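Skandon P2 Parallel Gripper

Electric two-finger gripper for light arms
Maker: Skandon
Sold by: Flornel Automation Supply
Availability: in stock, ships in 2 business days

The P2 is an electric parallel gripper for small-part handling, bench testing and teaching labs. It needs no air supply. Power and data run through a single connector at the back of the body, and finger position and force limit are set from the arm controller.

What's in the box
Gripper body
Pair of flat fingers, black
Pair of rubber finger pads
Connector cable, 1000 mm
Hex key and mounting screws

Adapter plates are sold separately. Tell us which arm you have when you order and we will match the plate.

Trying it against other grippers
We keep a bench for customers who want to compare grippers before they buy. The same arm is used for every gripper, and each one gets the same 14 tasks, 200 cycles per task. Small-part tasks use printed blocks and bottle caps. Household tasks use a play kitchen, with lids, pots and hanging utensils. The Wollarero soft gripper and the Rivadeneira three-finger hand are also available for side-by-side runs.

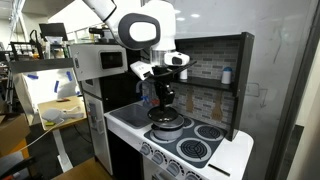

Household tasks: gripper above the round black disc on the cooking pot, front left burner.

Thin, shiny parts are the hardest for flat fingers. If most of your parts are like that, ask for the rubber pads to be fitted for your run — they change in a couple of minutes.

Bench sessions are booked by the half day. Bring your own parts if you can. Cycle logs are sent to you afterward as a spreadsheet.

To book, contact Jerome Sebastian at the Flornel service desk.

Returns accepted on unused grippers in original packaging. Finger pads are not returnable once opened.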